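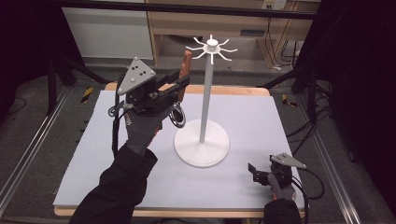
Bakilana reading kit for medieval Greek: my review

I've been through a lot of material meant to get people from classroom Greek to actual medieval texts, and most of it drops you off a cliff somewhere near the first chronicle. Bakilana doesn't. I started it in June, planning to do a page or so a night, and ended up reading past midnight more than once!

The kit is published by Zotetti and comes as a spiral-bound reader, a slim grammar and a login for the online glossary. The reader has 16 units, each built around one text: a saint's life, a stretch of a military manual, letters, a very funny complaint about a bad dinner. Notes sit on the facing page, so you never lose your place flipping to the back (I'm looking at you, Altholm).

What I love most is how the editors handle spelling. They leave the manuscript forms in where they can and explain them in the margin, and by unit six or seven you start hearing the words — all those vowels that had run together — and the odd spellings make sense.

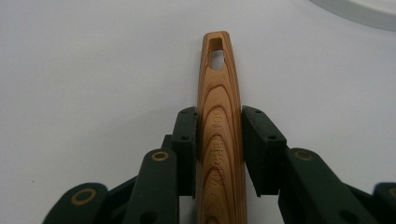
Unit four was where it clicked for me too, comes a note from a reader in the Bridthorpe study group, but I wish the letters had been placed before the military manual. That vocabulary is a slog.

Fair point, and I did skip ahead myself. The units don't depend on each other much after the first few, so you can.

The glossary has 3413 entries, and every one is tied to the line where the word first turns up. Searching works with or without accents, which is a blessing on a phone. I'd like audio for more of it. Right now only 200 entries have a recording, though the reader's voice is lovely and nicely slow.
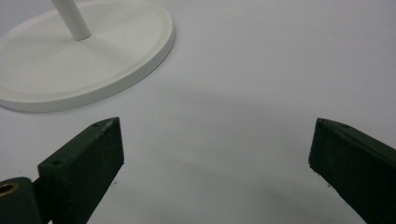
White stand with a round base

Two gripes. The grammar is too short on participles, and I kept an older handbook open beside it for those. And the paper in the reader is thin enough that my pencil notes show through on the other side. 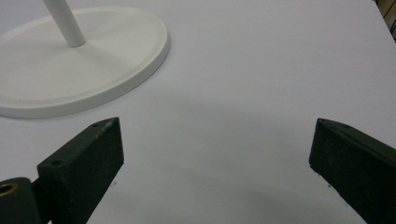
Does it work without a teacher? asks one commenter, who had a year of classical Greek in college and remembers maybe half of it.

Yes, I think so, as long as you take the first 2 units slowly and do the review sheets. They're dull but they're worth it. After that you're into the saint's life, and there's a lion in it, and you'll want to know what the lion does.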